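August — by Ylva Kristiansen
945 shares · 30 comments

I think we fold too much. When I moved to this country, my neighbor looked at my linen shelf and asked if I was running a hotel. I was proud for one day, and then I started to count the hours.

A sheet must be folded if you have a small closet, I accept this. But a pillow cover with a ruffle does not want to be folded. You press the frill flat, and next month it comes out with hard lines and you must iron it, or you pretend not to see.

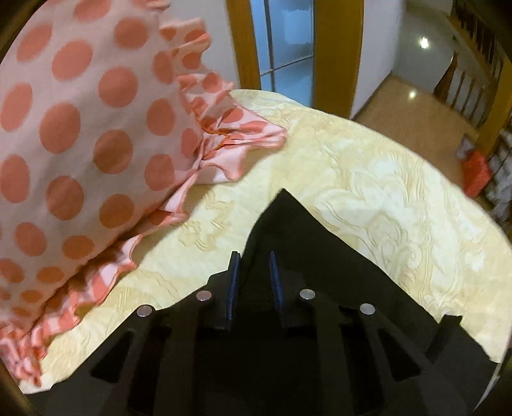 My mother ironed every frill in our house, also the ones under the bed cover. I asked her once who would look there. She said that she would know. I respect this answer very much, but I don't want to live by it.

So now I have a simple rule. Flat things I fold, and things with ruffles or dots or any kind of joy in them stay out, on the bed or on a chair, where I can use them. My friend Victor Mfaume calls this laziness with a theory. Maybe he is right — but his closet door does not close, and mine does.

1,151 views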